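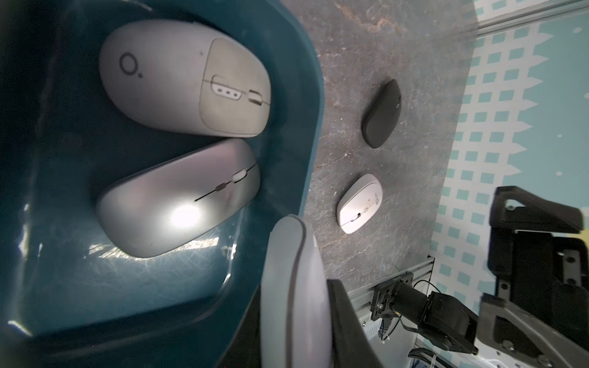 The two gray mice in the teal bin. The small black one is on the counter to the right.

Sorting a pile of used wireless mice with no receivers – which are worth keeping?

Asked by Constanza Troncoso, 11 Oct 2019
Viewed 239 times

I am clearing out a supply closet at a small office and have ended up with a lot of mice. Most were put away without their USB receivers, and the receivers I do have are in a separate envelope with no labels. I count 34 mice and 28 receivers.

The large pale gray one in the bin has three small dots on a raised strip near the wheel. The slimmer silver one next to it has a shiny shell and a tiny button beside the wheel. I have not opened either of them yet.

Questions:
1. Is there a faster way to match receivers than plugging in each one and trying every mouse?
2. Can a mouse with no receiver be paired to a different one?
3. What do I use on a scratched or sticky shell?

The test machine is an old Rorkton desktop with two working USB ports on the front.

3 answers

Answer 1 (accepted)
Arne Grube

Matching first. Do not go one mouse at a time. Put fresh batteries in as many mice as you can, switch them all on, and lay them out in a row. Plug in one receiver, wait ten seconds for the driver to load, then move each mouse and click once. Some mice sleep until a button is pressed, so moving them is not enough. When the pointer responds, tape that receiver to that mouse and take the pair out of the row. The row gets shorter each pass.

Before that, split the pile by model. Read the label on the underside and write down the model number and the radio type. If it says Bluetooth only, there was never a receiver and it can go straight to a laptop for testing. Receivers often have a model or part number on the metal plug in very small print. A phone with the zoom turned up will read it.

Also open every battery door. Many models have a slot for the receiver inside, and you may find a few of your missing ones there. If there is white or green crust on the contacts, clean it with a cotton swab and a little white vinegar, then alcohol, and let it dry before you put a battery in.

Pairing to another receiver depends on the maker. Some sell receivers that accept several devices through a small utility. Most cheap sets are locked at the factory and cannot be changed. I have a Wendt set from the second group and there is no fix for it apart from buying a new one.

As for the tiny button beside the wheel, I can't tell from the picture what it does. Pointer speed is common. Check the model number before you assume it is a pairing button.

Answer 2
user Ulotden

for sticky ones use isopropyl on a cloth, not sprayed on. glossy shells can go cloudy so try the bottom first. scratches stay, don't bother

Answer 3
Rirkia

Depends what your time costs. We had a box like this at work and recycled anything that did not match on the first pass. Keep the wired ones, they always work.

Comments on answer 1

Constanza Troncoso: Found four receivers in battery compartments. Did the vinegar step on two and one of them powers on now. Is it safe to leave batteries in if they go back in the closet?

Arne Grube: No. Take them out, even if there is an off switch. Put each receiver back in its slot, or tape it to the shell if there isn't one.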